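Drawer (furniture)

A drawer is an open-topped box that slides horizontally in and out of a piece of furniture and is used for storage. Drawers are found in desks, dressers, kitchen cabinets, nightstands, filing cabinets and tool chests. The opening that receives the drawer is called the pocket, and the structure around it is called the carcass.

Construction

A drawer box has five parts: a front, a back, two sides and a bottom. The front may be a structural part of the box, or it may be a separate panel, called a false front or applied front, that is screwed to the box from the inside. False fronts are common in factory-made furniture because the panel can be shifted slightly during fitting to even out the gaps between neighboring drawers.

The bottom usually sits in a groove cut near the lower edge of the sides and front. In solid wood construction the bottom is left unglued and is fastened only at the back, so that it can swell and shrink with changes in humidity. Sheet materials such as plywood and hardboard move very little and may be glued on all four edges.

Fronts are classed by how they meet the carcass. An inset front lies flush with the face of the carcass when closed and needs an even gap on all sides. An overlay front covers the edges of the pocket and hides small errors in fit. A lipped front has a step cut around its back edge, so that part of its thickness enters the pocket and the rest covers it.

Joints

The joint between the front and the sides takes most of the load, as every pull on the handle tends to separate them. The half-blind dovetail is the traditional choice. Its tails are cut on the side pieces and its pins in the front, and the joint cannot be seen when the drawer is closed. Through dovetails are often used at the back, where appearance matters less.

Simpler joints include the rabbet, the locking rabbet and the dowel joint. Flat-pack furniture generally uses dowels together with cam fasteners, or folded sides that are wrapped around the bottom panel and locked to the front. Metal drawers are spot-welded or joined with tabs.

Slides and runners

The oldest arrangement still in general use is the wooden runner, a strip fixed to the carcass under each side of the drawer. The drawer rests on the runners and is kept straight by guides at the sides. A second strip above the drawer, the kicker, stops it from tipping downward as it is pulled out. Side-hung drawers have a groove along each side that rides on a strip fixed to the carcass wall.

Metal slides came into wide use with mass-produced cabinets. The main types are:

Roller slides, in which nylon wheels run in a painted steel channel. They are cheap and easy to remove, but most stop short of full travel.

Ball-bearing slides, mounted on the sides of the box. They carry heavier loads and are made in full-extension and over-travel versions.

Undermount slides, which fit beneath the box and are hidden when the drawer is open. They usually include a damper that closes the drawer softly over the last part of its travel.

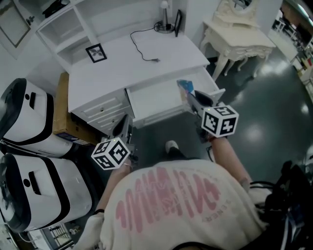
Slides are sold in matched pairs and are sized by closed length. A slide with a closed length of 22 inches is common in kitchen base cabinets, while shallower furniture such as nightstands may use slides as short as 10 inches. The carcass must be slightly deeper than the slide. Side-mounted ball-bearing slides also need clearance between the box and the carcass, and an error of even a small fraction of an inch in the width of the box will cause binding.

Racking and binding

Racking is the twisting of a drawer in its pocket when it is pulled or pushed off center. One side moves ahead of the other, opposite corners press against the guides, and friction rises until the drawer jams. Wide, shallow drawers are the most prone to it. Fitting a single central handle, lengthening the sides and adding a center guide all reduce the effect. Some wide drawers use a rack-and-pinion stabilizer, a rod with a gear at each end that forces both slides to move together.

Wooden drawers may also bind in humid weather as the sides swell across the grain. The usual treatment is to rub the runners with paraffin or beeswax. Planing is a last resort — wood removed in summer leaves a loose fit in winter.

Load and testing

Manufacturers rate slides by the load that a pair can carry when evenly distributed. Light-duty residential slides have lower ratings than those sold for file drawers, where full-depth loads of paper are normal. Cycle testing opens and closes a loaded drawer repeatedly and records the pull force, sag at full extension and wear on the bearings.

Safety

A chest of drawers can tip forward when several loaded drawers are open at once, or when a child climbs on them. Anchoring the unit to a wall is the main precaution. Many office cabinets have an interlock that allows only one drawer to open at a time, and some carry a counterweight in the base.

Terminology

Bank: a vertical stack of drawers in one carcass.

Dust panel: a thin sheet between two drawers, set into the frame that separates them.

Escutcheon: a plate around a keyhole.

Pull: any handle or knob fixed to a drawer front.

Stop: a block or catch that limits travel inward or outward.

See also

Cabinetmaking
Chest of drawers
Dovetail joint
Filing cabinet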